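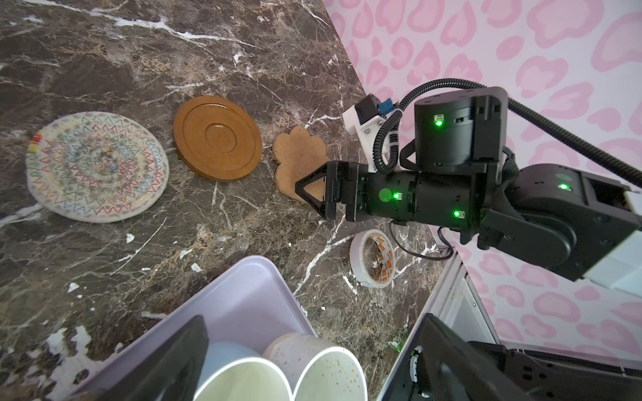 What kind of coaster should I keep on a dark marble counter if I mostly drink iced coffee?
Something that soaks up water, with a bottom that won't scratch. Cork does both for very little money.

tealkettle9
Asking for more opinions on the above. I have a brown marble counter and right now there are three different coasters on it because I can't pick. One is cork, cut like a flower. One is round and smooth, caramel brown with a raised rim. The third is white with zigzag rings in a lot of colors. I'd like to keep one kind and buy a set. Budget is $31.

Zewditu Gashaw
Cork. I've had the same set for 12 years. They stain, but on light brown speckled cork you don't see it much. Wipe them and stand them on edge to dry.

hinojosa_st
Disagree on cork for iced drinks. Thin cork sticks to the bottom of a cold glass, then drops off when you lift it. I chipped a saucer that way. A rim keeps the water where it is and you tip it in the sink.

marlow_b
A rim also means a puddle under your glass. You pick it up and it drips on your shirt. I went through this every summer until I put a circle of felt in the middle.

tealkettle9
The brown one does have a lower circle in the center, so felt would fit. Hadn't thought of that.

Zewditu Gashaw
Felt smells after a week in August. If you do it, cut spares and wash them.

pdx_renter
Is the marble sealed? That matters more than the coaster. Mine wasn't and I got rings from lemon water with a coaster right next to it. The stone place quoted me $189 to hone out the marks.

tealkettle9
Sealed when we moved in. Not since.

pdx_renter
Put a few drops of water on it and leave it 9 minutes. If the spot goes darker, reseal before you spend anything on coasters.

hinojosa_st
Ten or fifteen is better, but same idea.

marlow_b
What about the wall? If it's wallpaper right down to the counter I'd worry about splashes there too.

tealkettle9
It is wallpaper, pink leopard print. I keep cups in a low lavender bin so they aren't sliding around near it. No problems so far.

Zewditu Gashaw
Lift that bin now and then. Water gets under plastic and sits.

tealkettle9
Did the drop test Saturday morning and the spot went dark. Buying sealer first. Leaning cork for the set, and I'll keep the rimmed one for the iced coffee.

hinojosa_st
Fair enough. Get the thick cork.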